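Jobs > Kitchen & Table > Skollow

Table layer wanted for August, Skollow supper room

Hello! I'm Tuva Magnusson and I run the suppers at Skollow, and I need one more pair of hands to set tables before guests come in. It's five evenings, paid, and you get fed (Margit does the cooking, so fed properly).

The job is mats, plates, cutlery, glasses, then clearing it all again. I like the stripes on the mats running the same way down the table, and I will come round and fuss about it, sorry!
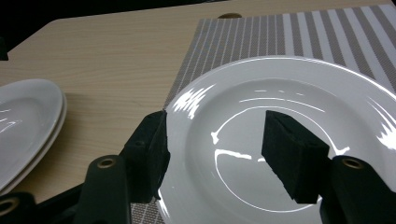

No experience needed, but you should be happy carrying plates and chatting while you do it. Send me a few lines by June 20, 2023 and say which evenings you can't do.

14 shares · 3 comments

Pella: Is there parking?
Tuva Magnusson: Yes, behind the barn.
Odd J: Did this last summer, go for it, the soup alone!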